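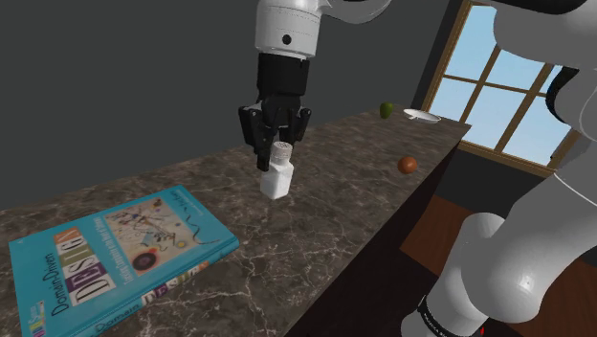

The Bottle Clause

Every rulebook has a page written in anger. In the Nestbridge handling code, it is page 21, and it concerns bottles.

Nestbridge, the household robotics program run out of Cedidgate, tests its arms on a simulated kitchen counter before anything with a motor gets near a real one. The marble is rendered, and so is the small white bottle hanging from the gripper, a little crooked, with a copy of a domain-driven design book lying on the counter. A drop costs nothing. For a while, people behaved accordingly.

The code now runs to 51 pages. Grip below the cap where the shape allows. Lift, stop, check the tilt, then travel. Keep the path away from fruit, which rolls. Log every failure, including the embarrassing ones, and run 200 clean trials before asking for hardware time.

Flikow, which supplies the planning software, thought 200 was excessive. Baert, which insures the hardware, had been hoping for more. The first draft drew 243 comments, a good many of them about whether "gently" is a unit.

It is not. It came out in April, replaced by a force limit and a footnote. The footnote has since been challenged, and a revised version is expected once both sides agree on what counts as a bottle.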